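Liebe Imogen,

du wolltest bis zum 16. Februar 2026 wissen, wo wir mit Ulumano stehen und was aus dem Geld geworden ist. Also los, ich schreibe einfach runter, die Tabelle hängt hinten dran.

Kurz vorweg: Die Arme laufen! Beide! Ich habe im letzten Bericht ja ziemlich gejammert, weil der zweite nach jedem Einschalten seine Nulllage vergessen hatte. Schuld war ein Kabelende, das ich selbst schlecht gecrimpt hatte (ja, ich weiß). Seit das neu gemacht ist, hatten wir keinen einzigen Aussetzer mehr, und Oratile hat das Ding wirklich nicht geschont.

## Was seit dem letzten Mal passiert ist

- **Grundplatte:** Wir arbeiten jetzt komplett auf der Aluplatte mit Nuten. Das alte Brett war eine nette Idee, aber nach jedem Umbau stand alles wieder ein bisschen anders, und dann stimmten die angelernten Positionen nicht mehr.
- **Greifer:** Neue Fingerbacken, dritte Version. Die zweite war zu glatt, die erste reden wir tot.
- **Software:** Die Ablaufsteuerung heißt intern immer noch „Jerkell“, nach dem ersten Testskript, und ich fürchte, der Name bleibt. Man kann jetzt einen Ablauf mittendrin anhalten, eine Position korrigieren und weitermachen. Klingt klein, spart mir aber halbe Abende.
- **Sicherheit:** Der Not-Halt sitzt jetzt vorn an der Werkbank, wo man auch mit vollen Händen drankommt. Ingate, unser Werkstattverein, wollte das schriftlich, haben sie bekommen.

## Geld

Ausgegeben haben wir bisher 531 Euro. Der dickste Brocken war die Platte samt Nutensteinen, danach kamen Netzteil, Kabel und Filament. Übrig ist noch genug für einen Satz Ersatzriemen und hoffentlich einen besseren Schraubvorsatz. Oratile Naidoo hat die Belege eingescannt und nach Datum sortiert, das hätte ich nie so ordentlich hinbekommen. Zwei Kleinbeträge aus dem Baumarkt habe ich privat gezahlt, die tauchen in der Liste nicht auf.

## Was noch klemmt

Schrauben ist und bleibt mühsam. Von 28 Versuchen an der Gehäuseschraube haben 12 auf Anhieb geklappt, beim Rest saß der Bit schief oder die Schraube ist irgendwo verschwunden (eine habe ich eine Woche später im Schuh gefunden). Stecker abziehen geht gar nicht schlecht, solange das Kabel nicht quer über dem Stecker liegt. Liegt es quer, zieht der Greifer gern am falschen Ende, und dann drücke ich auf Halt und fluche.

Außerdem brauchen wir mehr Licht. Die Lampe über der Bank wirft Schatten genau dorthin, wo wir etwas sehen wollen, und abends erkennt die Kamera schwarze Kabel auf dunklem Grund fast nicht.

## Woran wir gerade sitzen

1. **Altrechner zerlegen.** Unser großes Übungsstück, und das Teil, auf das du bei der Bewilligung so gespannt warst. Seitenwand ab, Tower auf die Seite, und dann von außen nach innen. Mit der Festplatte und ihrem blauen Clip wollen wir anfangen, die Grafikkarte kommt später. Mir macht der Kabelstrang am Laufwerk am meisten Sorgen, rot, gelb, schwarz und blau durcheinander, dazu die blauen SATA-Stecker. Für den Prozessor haben wir noch gar keinen Plan, da bin ich ganz ehrlich zu dir.
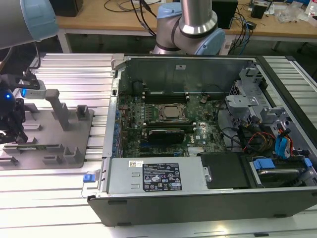 2. **Halterungen.** Für die ausgebauten Teile soll es feste Ablagen geben, damit der Arm sie blind wiederfindet. Oratile zeichnet, ich drucke, und gestritten wird über die Toleranzen.
3. **Doku.** Die Bauanleitung ist halb fertig. Der Teil zur Verkabelung fehlt komplett, den schiebe ich seit Wochen vor mir her.

## Wie es weitergeht

Im Juni wollen wir das Ganze beim offenen Abend in der Werkstatt zeigen, mit einem Rechner, der vor Publikum auseinandergenommen wird. Komm doch vorbei, wenn du magst! Bis dahin müsste ich von dir nur wissen, ob wir den Rest vom Materialgeld auch für eine Lampe nehmen dürfen oder ob das unter Einrichtung fällt. Eine kurze Mail reicht mir völlig.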